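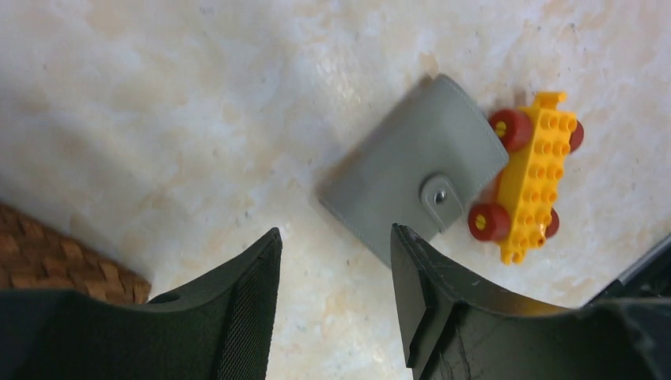
Why does a robot arm stop dead when it has barely touched anything?

Usually the collision limit is set too low, or the arm has been told the wrong weight for whatever is bolted to its end, so its own gripper feels like an obstacle.

Mine was the second one. I spent most of June blaming the first. The Cekeck arm would head down toward the table, get within a finger's width of a small gray case with a snap on it, and throw a protective stop. Red light, a beep, and then the long sulk while the brakes reset. I raised the limit. It stopped a little later and pressed a little harder, and I did not enjoy that.

The Vadent forum told me to recalibrate, so I did, 3 times. The log said "contact, joint 2" about 100 times and was no help beyond that.

Then I found the payload field. It still held the number for the old Belmonte gripper, which I sold before I moved to Cludar. The new one is a good deal heavier. Fixing it took me 10 seconds, plus a while spent staring at the wall.

I put the limit back where the manual wants it. If you raised yours to get past a nuisance stop, go lower it again before you put your hand anywhere near the thing. I still have to redo the yellow toy vehicle base with the red wheels, since I taught that grasp with the bad number in.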